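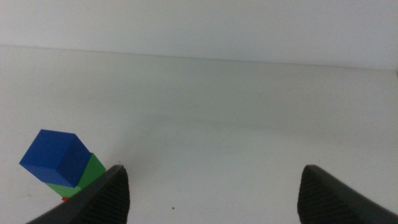
Stusum Stacking and Chores, data card

Version date: 2023-08-31
Maintained by: Nenex

Contents
2,594 episodes from a wrist camera on a two-finger arm. 2,000 are block stacking on a plain table. The rest cover household chores: putting cups away, folding cloths, sorting cutlery.

Intended use
Testing whether a policy trained on blocks carries over to kitchen work. So far it mostly does not. Our Volia baseline stacks reliably but fails on cloths and on most cutlery.

Splits
219 episodes are held out for testing. Do not tune on them.

Known limits
One arm, one room, fixed lighting. The fingers often hide the lower blocks, so colour labels for the bottom of a stack may be missing. No force readings before February.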